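清掃管理ポータルの日報が二重になる件　対応メモ
チケット番号 2248
状態:解決済み(一部は様子見)
区分:日報送信、請求集計
最終更新:2018年12月2日

うちの会社、学校とオフィスの清掃管理を請け負っていて、現場の日報はぜんぶMadonという管理ポータルに集めています。で、そのMadonがこの前からどうもおかしい。同じような目にあっている人がいるかもしれないので、やったことを順番に残しておきます。長いです、すみません!

最初の症状

11月の締め作業をしていたら、Perić校舎の作業時間がやけに多いんですよ。契約上の時間をはるかに超えている。え、誰かそんなに残業したっけ?と思って日報を開いたら、同じ内容の日報が2つずつ並んでいました。日付も担当班も作業場所も同じで、違うのは受付時刻だけ。しかも数秒差とかではなくて、片方は夕方、もう片方は翌朝なんです。

送信ボタンの連打かな、と最初は疑いました(前にそれで怒られたのは私です)。でも夕方と翌朝では連打のしようがないですよね。

環境

・Madonのモバイル版、現場用タブレットから使用
・請求集計はGerkleyの会計連携を経由
・おかしいのはPerić校舎とConenビルの2か所だけ
・ほかの現場は同じ端末、同じ設定なのに正常

試したこと その1 アプリの入れ直し

とりあえず定番から。Conenビルのタブレットを預かって、アプリを消して入れ直しました。未送信の日報が残っていたら消えてしまうので、先に送信待ちの一覧を見て、空になっているのを確認してからです。ここを飛ばすと本当に泣きます。

結果、変化なし。翌朝にはまたきれいに2つ並んでいました。がっかり。

試したこと その2 権限まわり

次に、班長用アカウントと管理者用アカウントの両方から送られているのでは、と考えました。送信者の欄を見ると、どちらも班長用アカウントになっている。念のため管理者側の代理送信を切ってみたのですが、これも効果なし。切ったままだと急な欠勤のときに困るので、元に戻してあります。

ついでに班の登録も見直しました。退職した人のアカウントが生きたままになっていたので、そこは止めました。今回の件とは関係なかったけど、見つかってよかったです。

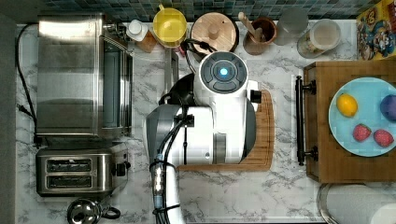

試したこと その3 送信履歴を見る

ここでようやく、サポートに言われて送信履歴を書き出しました。最初からこれをやればよかった……。管理画面の「設定」から「端末」、さらに「履歴の書き出し」と進むとCSVで落とせます。文字化けしたら、表計算ソフトで開くときに文字コードをUTF-8にしてください。

履歴は100件ずつしか書き出せないので、期間を細かく区切って何度も落としました。地味に面倒です。で、並べて見比べたら、二重になっている日報はどれも最初の送信が「応答待ち」で終わっていたんです。つまりサーバーには届いているのに、タブレットのほうは届いたという返事をもらえていない。だから翌朝、電波のいいところで電源を入れると、律儀にもう一度送ってしまう。

問題の2か所、どちらもタブレットの置き場所が地下の用具室なんですよね。日報を送信して、そのまま充電台に戻して帰る。あの部屋、電話もろくにつながらないのに、なんで気づかなかったのか。

サポートとのやりとり(要約)

私:履歴を添付しました。応答待ちのまま再送されているように見えます。二重登録はそちらで弾けないんでしょうか。

サポート:確認しました。日報の識別番号が再送時に振り直されるため、別の日報として登録されています。次の更新で、再送時も同じ番号を使うように修正する予定です。

私:それまではどうすれば?

サポート:端末設定の「自動再送」をオフにして、手動での送信に切り替えてください。送信後、画面の右上が「完了」になってから電源を切るようお願いします。

「予定」というのがいつなのか聞いたのですが、日付は教えてもらえませんでした。まあ、そうですよね。

今の運用

1. 自動再送は問題の2か所だけオフ
2. 日報の送信は1階の通用口まで上がってから
3. 「完了」が出たのを見てから用具室の充電台へ
4. 出なかった日は再送せず、班長から私に電話

通用口まで上がってもらうのは申し訳なかったのですが、どうせ帰りに通るからと言ってもらえて助かりました。切り替えてから8日たって、二重の日報は出ていません。

請求の直し方

こっちのほうが大変でした。Madonで余分な日報を消しても、Gerkley側にすでに渡った作業時間は減らないんです。消す前に必ず「集計対象から外す」を押して、連携の更新がかかるのを待って、それから削除。この順番を間違えると、Gerkleyに元データのない時間だけが残ってしまって、手で直すはめになります。

私はConenビルの分で最初の1件をやらかしました。先に消しちゃったんです。結局、会計の担当に頭を下げて、調整伝票を入れてもらいました。Perić校舎の分は順番どおりにやって、半日近くで全部片づきました。

お客さんに請求書を出す前だったのが不幸中の幸いです。もし出したあとだったら、差し替えとお詫びの文面から始めないといけなかったはず。

残っていること

・修正版が来たら、自動再送をオンに戻して試す(まずConenビルだけ)
・10月より前の日報に同じものがないか確認する
・用具室に中継器を置けるか、ビル側に問い合わせ中
・新しい班長向けの手順書に、送信場所の話を書き足す

追記

ほかの会社の方から、同じ症状だけど地下ではない、という書き込みをもらいました。その場合は、省電力モードで通信が途中で切られている可能性があるそうです。端末の電池設定でMadonを省電力の対象外にすると止まった、とのこと。うちではまだ試していませんが、電波が悪くないのに二重になる人は、先にそちらを見たほうが早いかもしれません。

チケット自体はいったん閉じますが、修正版が来て動きが変わったら同じ番号で開け直します。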